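2024年6月22日 导热膏批次比对,Derthorpe 工作台

接着做上次没做完的部分。Grukora 的导热膏批次428到货后一直放在4 °C冷藏柜里,取出时管壁有凝露,回到室温再开盖。旧批次二月开过封,存放在台面抽屉,盖子拧得不算紧。两管出膏手感差别明显:旧批次前段发稀,有一层浅黄油状物先出来,后段偏干,推杆阻力忽大忽小。判断是基油析出,和 Nilmini Hettiarachchi 在标签上写的情况一致。

析出的油不回收,也不搅回去。以前试过用刮刀在玻璃板上调匀,外观能恢复,循环后仍然分层,数据没法用。旧批次只留作对照,不再装机。

清洁顺序沿用老办法:先干擦,再用无绒布蘸异丙醇擦,单方向,布面用过就换。不要来回擦,膏里的填料会被带到基板边缘。顶盖擦完静置5分钟再看反光。斜着看比正着看容易发现残留,灯放低。

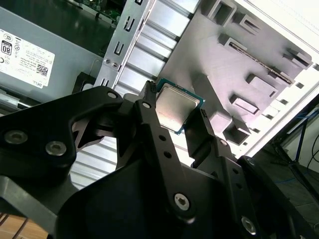 图一 处理器顶盖,表面有轻微污痕,四周露出基板窄边。

污痕不等于残膏。指印、溶剂干燥后的痕迹、镀层本身的变色,在台灯下都差不多。区分方法是用干净棉签轻压后看棉签,发灰的重擦,不发灰的记一笔就行。上回 Yatziri Hinojosa 把变色当成残膏反复擦,顶盖上的字擦掉一部分,后面对编号花了很久。先抄编号再动手。

涂布方式这次只比两种:中心单点和薄层刮涂。十字形不做了,前几轮里它和单点的差别小于重复装夹带来的散差,再做也说明不了什么。刮涂的问题在于边缘厚度,刮刀收尾处总会留一道棱,压合后这道棱被挤到顶盖外,看上去用量多,实际中间偏薄。单点的扩散形状受散热器压紧顺序影响,螺钉按对角线分次拧,扭矩起子事先校零。

玻璃压片先试过一遍。新批次铺开均匀,边界圆滑;旧批次边界呈锯齿状,中间有几条放射状的空隙。压片照例贴在本子背面,不撕。

装机前看一眼插座再放处理器。三角标记对齐后靠自重落下,不往下按,也不左右推。落不平就提起来重放。插座里如果进了膏,停下来,当天不再上电。

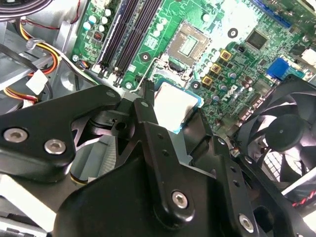 循环与读数

热循环最多做50次,够看出泵出的趋势。再往后风扇轴承自身的变化会混进来,两者分不开。每次循环的加热段用同一段负载脚本,降温段不关机,待机自然降温。读数取加热段末尾的平台值,减去进风口温度,不取峰值。

进风口的热电偶换过位置。原来贴在进风栅内侧,离电源太近,读数被抬高,几台之间还不一致。现在用胶带固定在支架上,探头悬空,不碰金属。

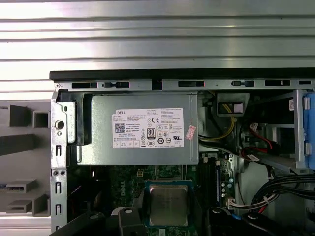 胶带也要留意,普通聚酯胶带受热后会翘,探头跟着偏,曲线上表现为缓慢漂移,很容易误认成导热膏老化。改用聚酰亚胺胶带后这种漂移没有再出现。早先几条可疑曲线在表里标了问号,不删,也不参与平均。

目前的结果:新批次单点与刮涂在初始段看不出差别。旧批次初始段就偏高,循环中继续抬升,抬升大多集中在前段。拆开后顶盖中央膏层发干,四角有油迹,和泵出的典型样子相符。样本少,先不下结论。

Robles 那边问能不能把旧批次降级给低功耗机型用。我的意见是不行。膏的状态在一管之内都不一致,前段和后段当成两种材料都不过分,没有办法给出一个可用的用量。回复已发,附压片照片。

机内状态留档

风道挡片、线束走向、电源位置都会影响进风,比对期间机内布局保持原样。线束若必须挪动,该台的数据从挪动处断开,另起一行。Ornen 的记录表没有这一栏,先写在备注里,字写小一点能放下。
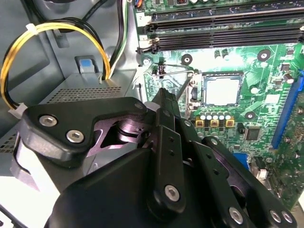
图四 打开的机箱内部,右上为绿色主板,左侧为金属机箱与电源。

待办
旧批次余料封袋,贴“对照用”。
批次428按单次用量分装,针筒竖放,出口朝下。
扭矩起子送校,送之前记下当前零点。
给 Yatziri 补一份棉签判定的说明,放清洁台旁。
刮涂收尾那道棱,下回换软一点的刮刀再试。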